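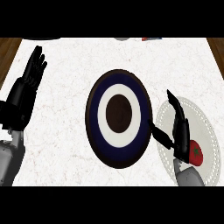 A reader wrote in after my last post to say that a simulated cell can't break, so there is nothing to look after, and would I please go back to writing about real gearboxes.

I'd love for that to be true. I have spent most of April looking after a cell that has no bolts in it, and my notebook looks the same as it did when I was chasing a bad connector. The marble table isn't there, the arms aren't there, and I still lost a whole evening to the right thumb.

Some background for anyone who skipped the earlier posts. The cell is a table with two arms and two black hands, some plates and some food, running in Bruvden. The hand model came out of the Trudel package. The task files came from a shared set called Trallimlow, which you can download, unpack and supposedly run in ten minutes. I don't believe "supposedly run in ten minutes" about anything, and I didn't believe it this time either, but I did think it would be done by dinner.

So, the thumb. Go back up to the render and look at where the right one ends. It's at the rim of the big round dish, the one with the rings like a target. Is it touching? I've stared at it plenty and I can't tell you. The rest of that hand is up over the white plate, next to the tomato, and from this angle a thumb tip resting on a rim and a thumb tip hovering over it look the same to me. On a real bench I'd slide a strip of paper in there. In Bruvden you have to go and ask the contact list, and the contact list only knows about the collision shapes, which are a separate set of shapes from the ones you see.

This is my first complaint and I'll be making it again. What you look at and what the machine feels are two different models, kept in two different files, and they drift apart whenever somebody edits one of them. The Trudel hand I downloaded had nicely segmented fingers to look at. Underneath, the thumb was a single fat capsule that stuck out past the visible tip by 6 mm. I found out by turning on the debug view, which draws the hidden shapes over everything in a hideous green. If you set up one of these cells, turn that on before you do anything else. Leave it on longer than you can stand.

The fix was dull. I cut the capsule into shorter ones, one per segment, and matched each to the mesh by eye and then by measurement. Then I drove the thumb through its travel with nothing on the table and watched for the hand colliding with itself. It did, at the base, where the new capsule overlapped the palm. You can tell the simulator to ignore contact between neighboring parts, and the package does this all over the place. I'm not a fan. Every pair on that ignore list is a place where the real hand would bind and the simulated one passes through like a ghost. I took the thumb pair off the list and shortened the capsule instead, and yes, it cost me another hour.

The lace plate was next.

I have nothing against the plate as crockery. It has a perforated rim with lots of little openings, and it looks fine. But think about what a collision shape does with a rim full of holes. The quick way is to wrap the whole plate in one convex hull, like stretching plastic film over it, and now your plate is a solid puck with a lid on it. The food sits on the lid. It will look right from overhead, too, or close enough that you shrug. The Trallimlow file had exactly that, and the tomato was riding higher than the well of the plate should allow. I caught it from a low side view, and I only went to the side view out of general suspicion.

I broke the plate into a flat disc for the well and a ring of short blocks for the rim, and skipped the holes entirely. Is that honest physics? No. A fingertip that ought to catch in an opening will slide across. If somebody later tells me their grasping code handles lace plates beautifully in simulation, I'll know what to ask them.

Then the arms. People assume you type in the base position and walk away. The description file for the forearms had the two bases as mirror images, and mirroring is one of those operations that is easy to get right for positions and easy to get wrong for everything else. Signs on the wrist joints, mostly. I check it the same way I'd check a real pair: command one joint at a time, same number on both sides, and see whether the motion is what a mirror would give. Four joints per side agreed. The forearm roll didn't. Both turned the same way, like a pair of wheels on an axle. I corrected the sign on the right one and wrote the correction at the top of the file in capital letters, where the next update from the package will no doubt overwrite it.
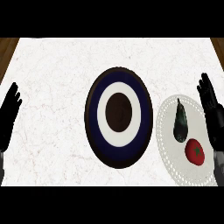
Hands up on both sides, eggplant and tomato on the lace plate, nothing on the round one.

I like having the hands up when I'm checking object placement. Fingers pointing up, well clear of the round plate, and the left hand over bare marble where it can't bother anybody. Having a fixed pose like that helps more than it should. If the fingertips come out somewhere different after an edit, I know I've touched something I didn't mean to, and I go looking before I start blaming the vegetables.

The vegetables did get some blame. An eggplant is an awkward thing to simulate, narrow at the stem and fat at the other end, and whoever made the file had given it the weight of a brick, I assume by leaving the density at the default. The tomato had the same density. I weighed one of each from the refrigerator on the kitchen scale and put those numbers in. You may laugh, but I've seen very expensive projects where no one did this.

There's also the matter of whether the tomato and the eggplant are touching. In that view they are very close at the least. If the hidden shapes overlap when you start the run, the solver notices in the first step and shoves them apart, and depending on your settings "shoves" can mean a twitch or a tomato across the room. The usual advice is to turn the contact stiffness down until it stops happening. I think that's terrible advice. You've made all your food out of foam rubber to hide the fact that you placed it badly. I moved the tomato instead and let everything settle with the arms locked, then saved the settled positions as the new start. It takes one extra script and I'd do it on every cell.

Friction I left for last and I'm still not happy with it. The table is marble to look at, with the thin reddish veins and everything, and the file said the friction was whatever the default is. There's a number you can look up, and I did look it up, and I got several numbers depending on who measured and how clean they were feeling. I picked a middle one. If a result depends on that choice I don't trust the result, so now each test gets run again with the friction nudged up and nudged down. Takács, the plug-in I use for batch runs, makes that easy enough, though it has a habit of caching the old value and cheerfully reporting the new one. Clear the cache between sweeps. I have no idea why that isn't in the manual.

So what does upkeep look like, for the reader who thinks there isn't any? I keep a short settle test that loads everything, locks the arms, waits, and reports how far each object moved. I run it before I work and after any update. My limit is 10 mm of total drift for anything on a plate, and that's generous. Then I run the single-joint mirror check. Then the debug view goes on and I look at both hands, slowly, because the two faults that cost me the most were sitting in plain green outline the whole time. I also keep a copy of the whole folder from the last good state, with the version of everything written down in a text file by hand.

Does all this make me trust the cell? Some. Out of 40 settle tests since the thumb repair, one failed, and I can't reproduce it. The plates stayed put and the eggplant rolled. I've rerun that exact start many times and it sits there like a stone. A real bench gives you a reason sooner or later, a chip of something under the plate or a cable that got warm. I've been through the log for this one line by line and found a time stamp and a vegetable in the wrong place.

I've heard the theory that it's thread scheduling, the order in which contacts get solved. Could be. It's also what people say when they don't know. I've pinned the solver to a single thread for now, which makes it slow, and I'm going to leave it that way through the end of the month and see if the eggplant moves again.

Next post is the wrist joints. The left one overshoots on a fast move and the right one doesn't, with the same gains on both, and I'd like to know why before I change any numbers. If you've run the Trudel hands with different gains, the comments are open, and please say which version you have.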